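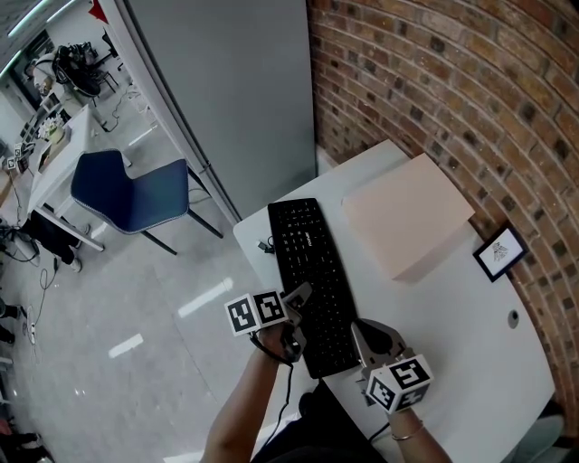 School Meals Policy Forum > Milk and Dairy > Flavored milk in district cafeterias

festlow_wellness
Posted 25/01/2024
The Skamuscombe district has proposed removing flavored milk from elementary lunch lines, beginning in February. Written comments are limited to 3453 characters and may be submitted through the district website. Parents without a computer may request a paper form. Our group supports the proposal. Added sugar has no place in a daily school meal.

vedel_parent
I must respectfully disagree. My daughter does not drink plain milk. If the flavored option is withdrawn, she will go without calcium at lunch.

soriano_dietitian
Both concerns are reasonable. I would ask the district to consider a lower-sugar product before an outright removal. The draft does not mention one.

festlow_wellness
The supplier was asked for one last year and offered only a minimum order of 40 cases per school. The smaller schools could not store it.

vedel_parent
Then the schools could share a delivery. I have submitted a comment to that effect.

soriano_dietitian
Please note that the comment period is 21 days and that page 5 of the draft also covers juice.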